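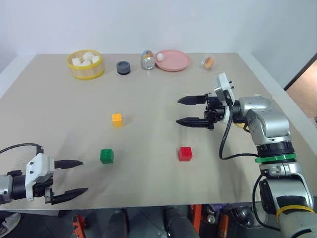 Vaida Jõgi wrote to ask whether the tabletop can be ordered without the frame, as she already has legs from an older Skurnier bench and only needs a replacement surface. It can. The top is sold separately under part number 2804 and ships with threaded inserts already set on the underside. Skurnier legs use the same bolt pattern, so no drilling is needed.

## Rondier 2000 worktable

The Rondier 2000 is a fixed-height table for sorting, assembly and general bench work with small parts. The top is beige and matte. It is meant for use against a wall, with supplies along the far edge and the middle left open for work. Small items such as toy building bricks, cups, cans and shallow plates stand out well against the surface color.

### Top

- Color: beige, one side only
- Finish: matte, low glare
- Length: 2000 mm
- Underside: unfinished, with threaded inserts
- Edge: square, slightly eased

The finish is sealed at the factory and should not be waxed. Wax fills the texture and leaves glossy patches that show under overhead lights. Round objects will roll on a table that is out of level. Set the feet before loading the top, then check again after a week of use – new floors and soft floor coverings settle.

### Frame

The standard frame is welded steel with bolted crossbars and four adjustable feet. Open-sided and closed-sided versions are available at the same price. The closed version has a rear panel and is the better choice where cables or hoses run behind the table.

Total load, evenly distributed, is 233 kg. Do not apply this figure to a single point. Vises and clamp-on equipment should be mounted over a crossbar with the backing plate from the Popescu hardware kit, ordered separately.

### Edge strip

An optional clear strip, 2 mm high, can be fitted to the far edge. It stops pens, balls and loose hardware from rolling into the gap at the wall. The strip is held with adhesive and can be removed with a plastic scraper. It is not suitable for the front edge.

### Cleaning

Wipe with a damp cloth and mild soap. Dried food and marker ink can be removed with isopropyl alcohol. Do not use acetone or scouring pads. Light scratches cannot be polished out.

### Delivery

Tables ship flat in two cartons from the Plevard warehouse. The top is packed face down. Two people are needed to turn it over. Assembly takes one hex key, included, and a level, not included.

Orders placed by noon on Sunday go out with the next truck. For frames in other heights, write to Roos Smits at the order desk and state the finished height – floor to top surface – that you need.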